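Fewer Missed Scans, One Phone Call at a Time

The outpatient imaging center at Kavanagh Regional books about 3,000 appointments a month across MRI, CT, ultrasound and mammography. Two years ago, so many of those patients failed to arrive that the center's manager began printing the list each evening and taking it home.

"I wanted to know who they were," she said. "On the screen it was a percentage. On paper it was a woman who had waited five weeks for a breast MRI and then didn't come."

We spoke in her office on the ground floor, next to the patient entrance. She has run the center for six years and worked before that as a CT technologist.

Her first step was to have the scheduling staff call patients who had missed an exam in the previous quarter. They reached 1,230 of them. The callers used a short script with one open question at the end: what would have made it easier to come?

The answers surprised her. She had expected cost to lead the list, and it came third. The most common reason was that patients did not understand the preparation instructions. Some had eaten when they should have fasted, realized it in the morning, and stayed home. Others were unsure whether to take their regular medication. The second most common reason was that the appointment had been made by the referring office without asking the patient about the time.

"We were sending a two-page letter," she said. "It covered every exam we do. If you were coming for an ultrasound of your kidneys, you had to find your paragraph. I had trouble finding it myself."

The letter was replaced with separate sheets, one for each exam type, none longer than half a page. A radiologist and two technologists checked the wording. The Damen clinic, which sends the center more patients than any other practice, agreed to hand out the sheets at the time of referral.

The second change was the call itself. Patients booked for MRI or CT now hear from a scheduler three days before the exam. The scheduler confirms the time, goes over food, drink and medication, and asks about implants and kidney problems. Text reminders still go out through Steltard, the scheduling system the center already had, but the manager does not give them much credit.

"People confirm a text while they're standing in line somewhere," she said. "They press one and forget it. On the phone they ask you things."

The calls take an average of four minutes. To make time for them, the center moved 54 hours a week of staff time from the front desk, where self check-in had reduced the workload. No positions were added. The manager said the move was not popular at first, especially with front desk employees who had chosen the job because they liked seeing patients in person. Two of them went back to the desk after a trial month.

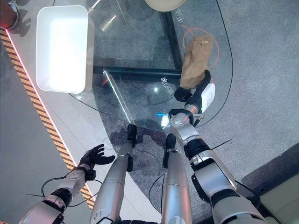

She also had to settle what happens when a patient cannot be reached. After two attempts the slot stays booked, but the patient's name goes on a list the lead technologist sees each morning. If the patient is late, the technologist can offer the slot to an inpatient without waiting for approval. Radiologists had asked for that authority to sit with the technologists for years, she said.

Missed MRI appointments have dropped by close to half. Ultrasound has barely moved, and she thinks the reason is that those patients still get only the text. She would like to extend the calls to them, which would mean more than 2,000 additional calls each quarter. The budget request is in for June.

Asked what she would do differently, she said she would have brought in the interpreters sooner. The new sheets were available only in English for the first four months, and patients who spoke other languages went on missing exams at the old rate.

"That was our mistake," she said. "We had their answers from the survey and we still started with English."

A sister site in Flulis plans to adopt the sheets this fall. It will write its own phone script, because its schedulers work from a shared call center and handle several departments at once.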